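Kapitel 7
Greifer im Vergleich: vom Datenblatt zum Versuch

Lernziele

Nach der Bearbeitung dieses Kapitels können Sie
– Zweifinger-Parallelgreifer und Greifer mit Koppelgetriebe nach Bauform und Kraftverlauf unterscheiden,
– einen Vergleichsversuch so anlegen, dass sich die Ergebnisse zweier Greifer gegenüberstellen lassen,
– Fehlgriffe nach ihrer Ursache einordnen,
– beurteilen, welche Aussagen eine Simulation zulässt und welche am realen Aufbau geprüft werden müssen.

Vorausgesetzt werden die Grundlagen der Kinematik aus Kapitel 3 und der Abschnitt über Reibung in Kapitel 5.

7.1 Ausgangslage

Wer einen Greifer auswählt, beginnt meist mit dem Datenblatt. Dort stehen Hub, Greifkraft, Eigenmasse und Schließzeit. Diese Werte sind notwendig, reichen für eine Entscheidung aber selten aus. Zwei Greifer mit gleicher Nennkraft können sich am selben Werkstück sehr verschieden verhalten, weil Fingerform, Kontaktfläche und Nachgiebigkeit im Datenblatt kaum abgebildet sind.

In diesem Kapitel wird durchgehend mit zwei Greifern gearbeitet. Der Trakholm ist ein Parallelgreifer mit Linearführung. Seine Backen bleiben über den gesamten Hub parallel, und die Kraft ist nahezu unabhängig von der Öffnungsweite. Der Nivberg überträgt die Bewegung über Koppelglieder auf die Finger. Er baut schmaler, dafür ändert sich das Übersetzungsverhältnis mit der Fingerstellung. Beide werden am gleichen Arm und mit der gleichen Steuerung von Tuncer betrieben, damit sich Unterschiede im Ergebnis dem Greifer zuordnen lassen.

Als Aufgabe dient das Greifen an Rohren und Anschlussstücken. Sie ist für einen Vergleich gut geeignet: Zylindrische Flächen verzeihen wenig Schräglage, der Bauraum ist oft eng, und in der Umgebung befinden sich weitere Gegenstände, die weder berührt noch verschoben werden sollen. Der Versuch umfasst 11 Anfahrpositionen. Mit Wiederholungen ergeben sich je Greifer 155 auswertbare Griffe; Durchläufe, die wegen einer Störung der Steuerung abbrachen, sind darin nicht enthalten.

7.2 Der Griff am Zylinder

Beim Griff an einem zylindrischen Teil liegen die Finger im Idealfall an zwei gegenüberliegenden Linien an. Verläuft die Verbindung der beiden Kontaktstellen durch die Achse des Teils, heben sich die Normalkräfte auf. Liegt sie seitlich versetzt, wird das Teil aus dem Griff gedrängt oder, wenn es befestigt ist, auf Biegung belastet. Ein prismatischer Einsatz in den Fingern verringert dieses Problem, legt den Greifer aber auf einen bestimmten Durchmesserbereich fest.

In der Simulationsumgebung Sedovance lässt sich die Lage der Finger zum Werkstück aus nahezu jeder Richtung betrachten. Am schwarzen Greifer sind die Bolzen und Bohrungen der Fingerglieder zu erkennen, zwischen den Fingern liegt das weiße Anschlussstück unter dem dunkelgrauen Rohr. Ein Teil des Anschlussstücks ist durch das mittlere Fingerglied verdeckt. Für die Versuchsplanung ist das von Bedeutung, denn eine Kamera mit dieser Blickrichtung könnte den Kontakt auf der verdeckten Seite nicht erfassen. Auch der rote Haken links neben dem Rohr ist bei der Bahnplanung als Hindernis zu berücksichtigen. 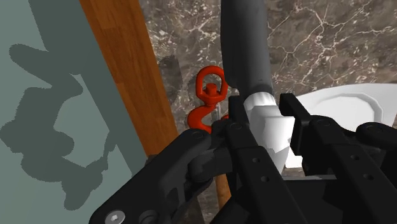 7.3 Vergleichsgrößen

Ein Vergleich braucht Größen, die vor dem ersten Griff festliegen. Im weiteren Verlauf werden 4 Größen verwendet:

Erfolgsquote. Ein Griff gilt als erfolgreich, wenn das Teil nach dem Schließen ohne erkennbares Rutschen gehalten wird und der Greifer keinen anderen Gegenstand berührt hat.

Lagefehler. Gemessen wird der Abstand zwischen der Achse des Teils und der Mittelebene der Finger, jeweils nach dem Schließen.

Haltekraft. Sie wird durch langsames Steigern der Zuglast bis zum Beginn des Rutschens bestimmt. In der Simulation hängt der Wert unmittelbar vom eingestellten Reibbeiwert ab und ist deshalb nur im Verhältnis der beiden Greifer zueinander brauchbar.

Raumbedarf. Maßgebend ist die Hüllform des Greifers in vollständig geöffneter Stellung, bei Koppelgetrieben also einschließlich der nach außen schwenkenden Glieder.

Die Erfolgsquote allein ist mit Vorsicht zu lesen. Ein Greifer, der bei großer Öffnung sicher arbeitet und in engen Lagen regelmäßig anstößt, kann dieselbe Quote erreichen wie einer, der über alle Positionen gleichmäßig verteilte Fehler zeigt. Für die Anwendung sind das zwei verschiedene Befunde. Die Ergebnisse werden daher immer nach Anfahrposition getrennt aufgeführt.

7.4 Simulation und realer Aufbau

Die Simulation eignet sich zur Prüfung von Erreichbarkeit, Kollisionen und Sichtverhältnissen. Nur eingeschränkt geeignet ist sie für alles, was vom Kontakt abhängt. Lagerspiel in den Gelenken, elastische Verformung der Finger und Verschmutzung der Oberflächen fehlen im Modell oder sind stark vereinfacht – beim Nivberg fällt das wegen der größeren Zahl an Gelenken stärker ins Gewicht als beim Trakholm.

Die Messreihen am realen Aufbau stammen aus dem Februar. Die Modelle für Sedovance wurden danach überarbeitet; den Aufgaben am Kapitelende liegt der Stand vom 19.7.25 zugrunde. Wer mit einer älteren Fassung arbeitet, erhält beim Lagefehler abweichende Werte.

Abschnitt 7.5 behandelt zunächst die Kinematik des Koppelgetriebes und leitet den Kraftverlauf über dem Öffnungswinkel her.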